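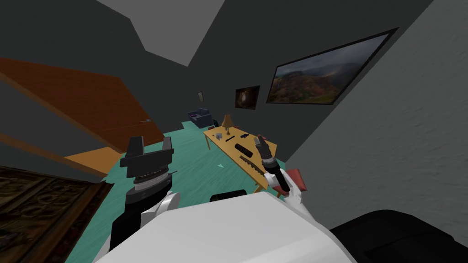

Vasiliki Ververidis has twenty minutes before her next call and says so twice. She looks after the practice rules at Stendov. That means the rules for people driving a two-armed robot round a simulated flat, before any of them get near a real one. Coffee going cold. We start with the obvious one - why have rules at all for something that can't break?

"It can't break but the person's habits can," she says. "You let someone ram a table in the simulator for a month, then you put them on the real arm and they ram the table."

The rulebook was 51 pages when she took it over from Markos Margaritis. It is now 14. Did he mind? "Markos minded a lot. He'd written most of it. We went through it line by line and for every line I asked him, has anyone ever stopped work over this? If the answer was no, out."

What stayed in is mostly dull. Both hands have to be accounted for, always, even if the job only needs one. The idle arm is parked up and clear of the furniture with the fingers open. You don't reach across the other arm. You don't lift until the grip has been held still for a moment. You say out loud what you are about to pick up, and if you say "the black thing" your partner is allowed to ask which black thing.

That last one came from Estela Bravo, who trains the new starters. Ververidis rings her on speaker halfway through our talk to check a detail, and Bravo ends up staying on.

"Tables are where it goes wrong," Bravo says. "You get a lamp, a pen, a block, something that rolls. People go for the middle of the table straight away. I make them start with the near end. Boring. They hate it."

And the tilt? Half the rooms they use are shown at an angle, walls leaning, floor running off like a hill.

"You get used to it in a morning," Bravo says. "The rule is you judge height from the tabletop and never from the wall. Pictures on the wall are the worst, your eye straightens itself up to them and then your hand's wrong."

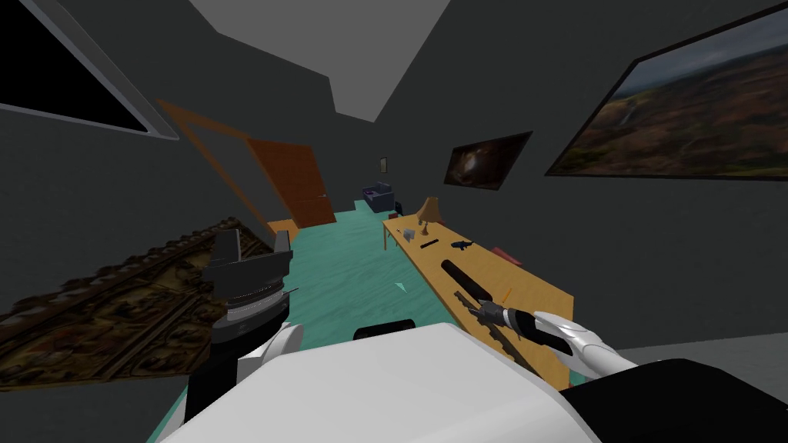

Page last changed: June

Ververidis wants to talk about logging. Every run gets a number and a one line note from the driver, written before they see the score. Run 2342 is the one she shows to visitors. The note says "held it, didn't like it". Full marks from the software, and the driver still flagged the grip.

"That's the note I want. Long thin thing, gripped by the hand, other end resting on the table. The score says grasp succesful. Fine. But would you carry that past a person? I wouldn't."

So there's a rule for it now. Long objects: look at both ends before you lift, and name whatever is lying next to them. If something round is alongside, that gets moved first or you leave the lot alone. Drivers are allowed to leave it alone. No mark against them for stopping, and she is firm about this, she taps the desk.

Not everyone agrees. Mercedes Tamayo at Grutar, who buy practice hours from Stendov, thinks the stopping rule is too soft. I spoke to her seperately, by phone, bad line. "If anyone can stop for any reason you get people stopping because it's nearly lunch," she says. "We ask for a reason from a list. 19 reasons. You pick one."

I put this to Ververidis. A long pause.

"Nineteen is a lot to read when your hand is over something."

Bravo, still on speaker: "They all pick the first one. I've seen the list."

Other bits, quickly. Doors: nothing parked in a doorway, open or shut. Rugs: treat every edge as a step, flat or not. Sessions are capped at fifty minutes and then the headset comes off, even in the middle of a task. New rules get tried by two drivers for a fortnight before they go in the book, and one old rule has to be looked at whenever a new one arrives. It doesn't have to go, but somebody has to defend it.

Who checks the checkers? "Theano Konstantinidis reads a handful of runs every week without knowing who drove them. She's failed me," Ververidis says. "Left arm. I'd let it drift."

Her phone is going. Last question, then, what would she cut next?

"The page on tidying up after yourself. It's a simulator, you press reset." She's already standing. "Estela wants to keep it though, so ask me again in the autumn."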